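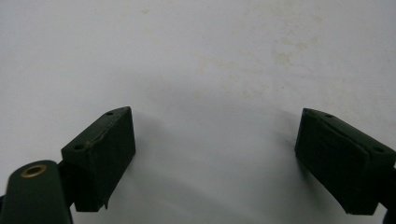
*Faint staining on a pale surface at the Melis Building, Dunberg.*

**DUNBERG, Apr 14, 2025** – The Dunberg Museum of Local Trades will move its reserve collection to the Melis Building under an agreement signed with the Pillthorpe Trust. The collection, which has been held in rented storage on Ronance Street, will be available to researchers and school groups by appointment once the move is complete in December.

The reserve collection consists of 1,028 cataloged objects connected with the working life of the town and the villages to its north. It includes clockmakers' tools, printers' type, shop signs, seed packets and an extensive group of account books from the former Dunberg grain exchange. Most of the material has not been on public view before.

"The reserve collection has long been the part of the museum that visitors ask about and cannot see," said Wilma Yule, director of the museum. "The agreement with the Pillthorpe Trust gives it a permanent address and gives the public a way in."

Under the terms of the agreement, the trust will provide two floors of the Melis Building to the museum on a long lease. The lower floor will hold shelving and a receiving area. The upper floor will contain a reading room, an office for the registrar and a study space for visiting classes. The museum will meet its own running costs and will remain responsible for the care and insurance of the objects.

The move will be carried out in three stages. Paper records will be transferred first, followed by small objects and then by furniture and machinery. Each object will be checked against the catalog before it leaves Ronance Street and again on arrival. Condition notes, some of which date from the museum's earliest years, will be revised during the same process.
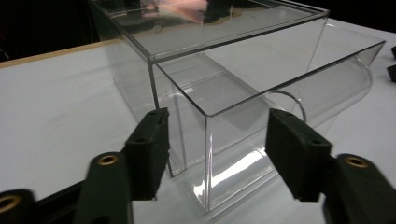

*Clear acrylic box on a white tabletop, Melis Building.*

Evaristo Pace, registrar, will oversee the transfer. He said that requests to consult the grain exchange books should be sent to the museum in writing before the end of the summer, when the books will be withdrawn for packing. Requests received after that point will be held until the reading room opens.

The museum's main galleries on Market Square are not affected and will keep their normal hours. The current exhibition, *Weights and Measures*, continues as planned – including the evening talks by historian Wendelin Hollenstein on fair dealing and false scales in the Dunberg markets.

"We were looking for a use for these floors that would serve the town over many years," said Samuele Sartori, chair of the Pillthorpe Trust. "The museum's proposal met that aim, and we are pleased to have reached an agreement."

**About the Dunberg Museum of Local Trades**

The museum collects and preserves objects and records relating to trade, craft and commerce in Dunberg. Its education program receives 4,000 school visitors a year.

**Media contact**

Concetta Fabbri, Press Office
Dunberg Museum of Local Trades
Market Square, Dunberg

Interviews with the director and the registrar can be arranged through the press office.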